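The harbor authority at Stikham has confirmed that the pilot cutter Jerinberg will be withdrawn from service in October. The announcement ran to two paragraphs and did not name a replacement. Several readers have written to ask what the decision means for the station, and the present entry sets out what is known as of 19 February 2021.

Jerinberg was built at the Kütt yard as the second of a pair. Her sister, Cindach, was sold out of the service some years ago and is now employed as a survey tender. Both boats were designed to put a pilot aboard in heavy weather and to right themselves after a capsize. Their hulls are steel, with an aluminum wheelhouse, and the original engines were rated at 600 horsepower each.
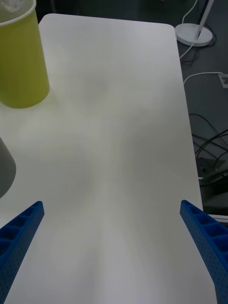
## Condition of the boat

The most recent hull survey was conducted by Jaanus Raudsepp, whose report is available for inspection at the harbor office during business hours. It records thinning of the plating beneath the engine room and wear in both rudder bearings. The report does not describe the boat as unsafe. It recommends that 26 plates be renewed if she is to remain on station beyond the current certificate.

Readers should note that the figure of 1264 service calls given in the announcement differs from the 1216 shown in the station log. Sarmīte Uibo, the records officer, advises that the larger number includes training runs and the smaller does not. I have used the log figure in earlier entries and will continue to do so.

Margus Navickas, who served as coxswain of Jerinberg for most of her career, has asked that the following be placed on record. The boat was never towed home. On the two occasions when an engine was lost, she returned on the other. 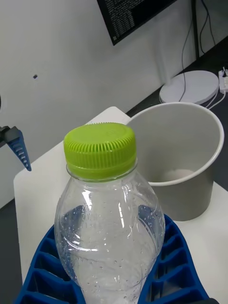 The matter of a successor remains open. Two options were presented at the January meeting. The first is a new boat of the same general type, to be ordered from Kütt with a deeper forefoot and an enclosed upper steering position. The second is a lease arrangement under which a faster, lighter vessel would be shared with the neighboring pilot district. Vija Vanags spoke in favor of the lease on grounds of cost. Jalen Rosenthal objected that a shared boat could not be relied upon when the bar is breaking at both entrances, and his objection was entered in the minutes.

My own preference is for the new boat. The approach to Stikham is shallow, and the seas there are short and steep in a westerly. A light hull would make the passage quickly in summer and might not make it at all in winter.

Written comments may be submitted to the harbor office until the end of next month. Corrections to the service history given above are welcome, particularly from former crew, and should cite the log entry where possible.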